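Last orders at the paint counter

Wernbridge, half seven in the morning, and the queue is already out past the bins. Decorators mostly. A woman with a toddler and a chip of skirting board in a sandwich bag.

Bestgate has mixed paint by eye on this street for 32 years. It stops on Fri 11 October. Lease up, rent up, the usual.

"People think white is white," says Darragh Sheehan, who runs the counter. "Then they do one wall and ring me up in tears." He keeps the recipes on index cards. 300 of them, some so thumbed you can hardly read the ink. A drop of black, a drop of blue, stir, look at it by the door, look again.

The whites are what sell. Grey ones, pinkish ones, one called Konadham that half the terraces on Enriquez Road are done in and which has never been on any colour chart. Nouhaila Mansour has bought it since she moved in. Hall, landing, back bedroom twice. She came in April for a tin and left with 5.

"I'm not a hoarder," she says. "I just dont want to match it from a screen."

Fair enough. A cool white goes blue in a north-facing room and perfectly plain in a kitchen. Sheehan tells everyone the same thing - paint a big patch, leave it a day, look at it at breakfast and at teatime. Hardly anyone does. They come back.
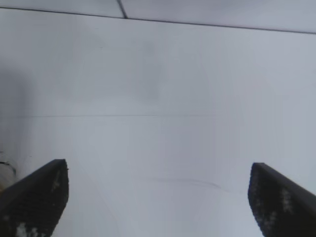 Pale, matt and a touch blue-grey: the cool end of white.

What happens to the cards? He isnt sure. A chain has asked for them, offered 30 quid, and he laughed. His sister wants them scanned. For now they are going home in a biscuit tin, along with teh good stirring stick.

The woman with the sandwich bag gets her match on the second go. She buys two tins, then goes back in for a third.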